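Posted October 5, 2018 by Pallden
89 shares | 4 comments

Jiment Kitchen Scale, Section 5: Zeroing and weighing

Read section 4 first if the battery tab is still in.

1. Flat, hard counter. No towel, no cutting board underneath. Feet all touching.

2. Press ON. Wait for the zeros. Dashes mean its still settling, leave it alone.

3. Hold UNIT to switch grams / ounces. Setting sticks until the battery comes out.

NOTE: Older units (Kurwood label on the bottom) have UNIT and TARE on the same button. Short press tares, long press changes units.

4. Bowl on, centered. Press TARE. Display goes back to zero. Now add flour, rice, whatever.

5. Second ingredient, same bowl: press TARE again, keep going. Total shows if you hold TARE.

CAUTION: Don't drop things in from a height. The cell is under the middle of the plate and it will drift. Never store with anything on top.

6. Reading looks wrong? Take evrything off, power down, back to step 1. Still off, run the calibration: hold ON and TARE together, let go at CAL, put the supplied weight on the plate, wait for the beep.

7. Done weighing. Bowl off first, then OFF. Auto shutoff does it anyway after about 5 minutes idle.
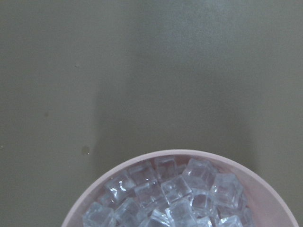 8. Wipe the plate with a damp cloth. Not under the tap, not in the dishwasher. Dry before putting it away.

ERROR CODES
Lo - change battery
EEE - too much weight, take some off
Err - restart, then recalibrate

Parts and help: Hämäläinen Service Desk, ext. 1357
© 2018 Jiment. All rights reserved. | Contact | Back to top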